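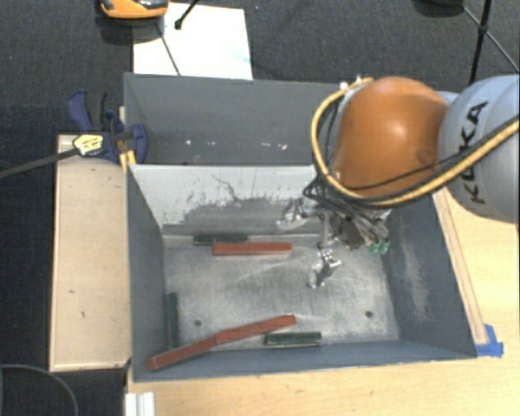 Paint on sheet steel rarely fails all at once, and the pattern in which it fails is usually more useful than the date. This item deals with how to read that pattern on parts bins, chutes, hoppers and trays, and what to do before the next round of repainting. Wear caused by sliding stock tends to spread over a broad area with soft edges. Wear caused by knocks is ragged. A divider panel with a dark, uneven patch across its lower half and a thin jagged scratch coming down from higher up has two kinds of mark on it, and they should be entered separately on the inspection sheet, even where one repair will cover both. A long pale scrape down a side wall is a third entry. Please stop writing "general wear" in the box. It cannot be compared with anything the following year.

The revised sheet was put together by Joanne Birkett in the Ashby stores and has been in use there since August. It replaces the old one-line form. Members who still hold pads of the old form may use them up for racking and trolleys, but not for anything that has a painted inner surface.

What to record

Record the face first, then the height of the mark on that face (upper, middle or lower third), then the type. Four types are enough for nearly all cases: scuff, scratch, chip and bare patch. A scuff dulls the surface and cannot be felt with a fingernail. A scratch can be felt. A chip has a hard edge and shows primer or metal. A bare patch is any area larger than a thumbprint where the top coat has gone. If primer is still showing across the whole of the patch, write P after the entry. If metal is showing anywhere in it, write M. An M entry on an outside face in an unheated building goes on the repair list the same week.

Loose flakes lying in the bottom of a bin should be noted but not scored. They may have come off the bin or off something that was put in it, and the only way to tell is to find the place they came from. Check the upper edges first, then the folds. Valdis Vanags reports that at Kenent most of the flakes turned out to belong to the lids, which had never been on the inspection list. The lids are now on it.

Dark marks need a wipe test before they are entered at all. Rubber, graphite and old grease all leave a mark that looks like missing paint from standing height. Use a white cloth and a little washing-up liquid in warm water. If the mark comes off on the cloth it is dirt and goes in the cleaning column. Solvent should not be used for the test on any bin painted before the change of supplier, as the older coat softens and the test then makes the damage it was meant to look for.

Preparing the surface

The most common cause of a failed touch-up is a hard edge left around the old damage. The new coat is thin where it climbs over the edge, and it lifts there first. Sand outwards until the step cannot be felt through a thin glove. On flat panels this normally means working well beyond the visible patch, and people are often unwilling to do it because it makes a small repair look like a large one. The size of the sanded area is not scored.

Begin with a medium paper on a block and finish with a fine one. Do not use a powered sander inside a bin. The pad catches the corner folds and cuts through at exactly the point where the steel has already been stretched. Corners are done by hand with a folded sheet. Wipe down with a damp cloth, let the panel dry fully, then wipe again with a dry one. Compressed air moves the dust into the seams and it comes back out when the primer is brushed on.

Drain holes and fixing holes want care. Paint should go into the edge of the hole but not bridge it. A cocktail stick turned once in the hole while the coat is still wet will clear it. A dried film across a drain hole holds water behind it, and the ring of rust that follows is hard to reach with anything except a round file.

Priming and top coat

Two thin coats of primer, brushed at right angles to one another, have given better results at both sites than a single heavy coat. Leave the first overnight. The tin says less, but the tin assumes a warm room. Rub the second coat very lightly before the top coat goes on.

The Stotard grey now held in stores does not match the earlier grey. It is slightly bluer and dries with a lower sheen. There is no plan to change it, and nothing should be repainted for the sake of the match alone. Where a repair falls in the middle of a panel, take the new colour to the nearest fold on each side so that the join sits on an edge. Part-used tins of the old colour may be kept for labels and stencils.

Unpainted floors and trays are not to be painted. Several have been over the years, always with good intentions, and in every case the coat came up in sheets once heavy items were dragged across it. Brushed streaks and cloudy patches in bare metal are not a fault. Rub off any rust with a nylon pad, wipe dry, and leave the surface alone.

Results so far

The Ashby stores entered 3678 faces on the revised sheet in the first full round. Of these, 2479 had no entry worse than a scuff. The repair list stood at 27 bins when the round closed, all of them with at least one M entry. Lower thirds accounted for most of the bare patches, and side walls for most of the long scratches. The upper third of a dividing panel hardly appears in the figures at all, except where a bin is loaded from above by hand.

No comparison with earlier years is possible, for the reason given in the first paragraph. Kenent will start its own round after the summer shutdown and has asked for the sheet to be left unchanged until then, so proposals for extra columns will be held over. Two have been received already, one for sheen and one for the depth of scratches. The second would need a gauge, and the one on loan from Sudex has gone back.

Supplies and forms

Sheets are available in pads from the Ashby stores counter. Medium and fine papers, nylon pads and primer are on open shelves and need not be signed for. Top coat does need a signature, with the bin number written beside it. Completed sheets should be returned to Joanne Birkett with the site name on every page, as the first batch from Kenent arrived with it on the front page only and had to be sorted by handwriting.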